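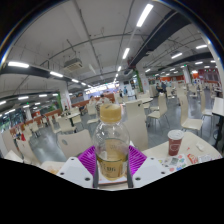
Food and Drink > Eating Out > Work Lunches

Best way to split the bill on a work lunch order?

I've ended up collecting the money for our team lunch in Notcombe. There are 6 of us and we order together at the counter because it's quicker. The trouble is that some people have a full meal and others only want a bun and a drink. Splitting evenly isn't fair on them, but working it out item by item takes half the break. I'm owed for 3 lunches already, going back to August. How do other people manage it?

Skundis

4 comments

Lucimara Barbosa

We had the same problem and stopped splitting evenly. Everyone sends me their order by 11.30 with the price next to it, and they pay me before I go to the till. If the money hasn't come, I don't order it. A couple of people grumbled for a week and then got used to it.

Keep the receipt until everyone has eaten. Drinks are what people forget, so write them down separately.
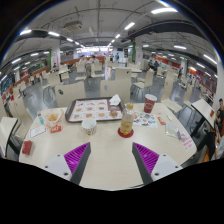

A bun on the tray and a cup in front of it. Small orders like this lose out on an even split.

For the money you're already owed, send one message with each person's total and a date to pay by. Don't bring it up at the table.

12 shares

Trastier

Get a kitty going. Everyone puts in the same at the start of the month and you top it up when it runs low. Doesn't fix the big eater problem though.

Kvam

Ask at the counter if they'll ring it up separately. Ours does if you go before the rush. You stand there a bit longer but there's no money to chase afterwards. I also take my own drink, as that knocks a fair bit off over a year. 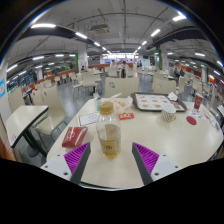

Half a bottle left, with a cup and straw behind it.

2 comments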